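Stirkex Home Laundry Help Desk
Ticket 28-500
Category: Washing and drying > Color transfer
Opened by: Keegan Pelletier
Handled by: Brayan Sánchez
Status: Solved, left open for follow-up
Opened: 14 June 2019

Subject: Pink has gotten into my pale things, and the dryer leaves everything in a knot

Message from Keegan Pelletier

Hello there, and thank you in advance to whoever picks this up. I have been a Plirkwood owner for a couple of years now (the front-loading washer and the matching dryer, both bought through you) and up to this spring I had no complaints at all. My sister moved in with me in the spring and we have been sharing the machines, so the loads have gotten bigger and a good deal more colorful than they used to be when it was only my work shirts and the bedding.

I have two troubles and I can't tell whether they are one trouble. The first is that a pale blanket of mine came out with a faint pink cast along one side. It isn't dreadful, but I can see it in daylight and so can my sister, who feels terrible because she thinks it was her new floral top that did it. The second is that when I open the dryer I get a sort of rope. Sleeves go around other sleeves, the black things end up inside the pale things, and the middle of the rope is still damp when the outside is bone dry and crackling.

I have been using the Everyday program, warm, with the drum pretty full. Detergent is Gelell liquid, one capful. I cleaned the lint screen before writing, because I know you'll ask!

Many thanks,
Keegan

Reply from Brayan Sánchez

Hi Keegan,

Thank you for such a thorough note, and please tell your sister from me that she is in good company. I have a gray sweatshirt at home that used to be white, and I do this for a living.

I do think your two troubles are cousins. A drum that is too full keeps the clothes pressed up against each other for the whole wash, and if one of them has loose dye in it, that dye has nowhere to go but into its neighbor. Then the same crowd goes over to the dryer and can't open out, so the sleeves wind up and you get your rope.

Could I ask a few things, whenever you have the time?

How full is pretty full? With everything in and dry, try laying your hand flat on top of the load and see whether there is still a hand's width between it and the top of the drum.

Does the blanket have any trim or printing of its own? Sometimes we blame the new top when it was the blanket's own border that ran.

Has the blanket been through the dryer since you noticed the pink? I am hoping for a no. Heat makes these things a lot harder to shift.

In the meantime, please keep the top and the blanket apart, and leave the blanket out of the dryer.

Warmly,
Brayan

Message from Keegan Pelletier

Hi Brayan,

I tried the hand test and could barely get my fingers in, so I suppose that's one answer. I have been treating the drum like a suitcase.

The blanket has been air dried since I noticed, over the shower rail. It does have a border, but I rubbed it with a damp white washcloth and nothing came off. I then did the same with the inside hem of my sister's top (with her permission) and the washcloth came away pink. So there we are. She's had it only since the spring and I believe it has always gone in with everything else.

I should also mention that the rope happened again on Tuesday with a smaller load, though it was a smaller rope. I'd been leaving things sitting in the washer overnight and then moving the whole lump across in one armful. Could that be part of it?

Keegan

Reply from Brayan Sánchez

Hi Keegan,

The washcloth test was a very good idea, and doing it on an inside hem was even better. That settles the color question for me, and yes, the armful is part of the rope. Clothes that have been spun and then left come out of the washer already wrapped around one another, and the dryer only tightens them up. It turns one way for most of the cycle on your model, so a sleeve that goes in twisted has a long time to get worse.

Now for the plan – I'll take the color first, then the tangling.

For the blanket: fill a tub or a big basin with cool water and dissolve an oxygen-type whitener in it, following the package for the amount. Check the care label first, and try a corner of the border before you put the whole thing in. Once you're happy with the corner, push the blanket all the way under and leave it alone for as long as the package allows. Rinse in cool water, look at it by a window, and repeat if you can see an improvement but aren't all the way there. Please don't use chlorine bleach on it. A printed or colored border won't thank you.

For the floral top: wash it by itself, cold, and do the washcloth test again when it is damp. Keep washing it alone until the cloth stays white. After that it can join the darks and brights on a cold program, but I would never put it in with the blanket, however well it behaves.

For the machines: use Everyday for about half of what you've been putting in, and move bedding to the Bulky program by itself. I'd also drop the spin one step for anything with long sleeves.

Then there is the sorting, and I'll be a little fussy here. When a load comes out, put it down on a bed or some other big flat surface and take it apart one piece at a time before anything goes in the dryer. Lift each piece by a single fold and let the rest of it hang. If a second thing comes up with it, stop and free the sleeve before you go on. 

Brayan

Attached to this reply

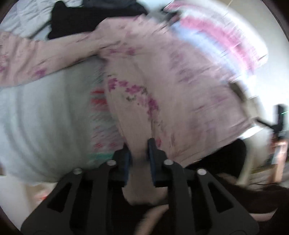

Care guide > Sorting and untangling

Prints, darks and pales that have come together in one heap should be separated before their next wash or dry. Start with whatever lies on top. A long strip of printed fabric, such as the pink floral one lying over the pale item in our photo, comes away best if you pick it up at one fold and lift gently, so that the rest follows. Pulling from the far end tends to drag the piece underneath along with it.

Make one pile for prints and brights, one for blacks, and one for pales. If a pale item has a colored border or a stripe, test the color with a damp white cloth before you put it with plain whites. Shake each piece once by the shoulders or by two corners, straighten the sleeves, and fasten any buttons or ties. Quilted bedding is best dried alone. Small garments have a way of working themselves into the folds and staying damp there.

Related pages: Bulky loads. Lint screens. Reading a Mathur care label.

Message from Keegan Pelletier

Hi Brayan,

I wanted to wait until I had something to report. The blanket had two soaks. After the first I thought I was imagining the difference, and after the second my sister held it up at the kitchen window and couldn't find the pink, though I can still find a trace of it down near the hem if I go looking. I'm calling that good enough for a blanket that lives on a sofa.

The top has been washed alone three times. The cloth was pink, then barely pink, then white, and it has now gone in with her jeans without upsetting anyone.

As to the rope, I've been taking each load apart on the bed, and I have to say it's rather a pleasant job with the radio on. It adds a few minutes, but I'm no longer running the dryer a second time to get at the damp middle. Yesterday's load came out as separate clothes – I was so pleased I called my sister in to see. We have also bought a second hamper, so the pales have a place of their own now and there is less to sort at the end.

One small thing left over. The dryer's sensor program finished after 17 minutes on a half load of T-shirts, which seemed quick, although they felt dry to me. Is that as it should be?

Keegan

Reply from Brayan Sánchez

Hi Keegan,

What lovely news about the blanket! I would leave that trace by the hem alone. It may well fade over the next few ordinary washes, and a third soak so soon is hard on the fibers.

A short time on a half load of T-shirts doesn't worry me if they feel dry at the seams and under the arms, which are the places to check. The sensor reads the moisture as clothes brush against it, and it can do that far better now that they're loose. If you find a load coming out damp, wipe the two metal strips inside the drum with a soft cloth and a drop of vinegar, let them dry, and try again. They can pick up a film from dryer sheets, if you use those.

I'll mark this as solved but leave it open for two weeks, so you can simply answer here if the rope comes back. My best to your sister, and to the second hamper.

Brayan

Message from Keegan Pelletier

We do use dryer sheets, and the strips were filmy. I've wiped them and put the sheets away for now. Thank you for everything, Brayan!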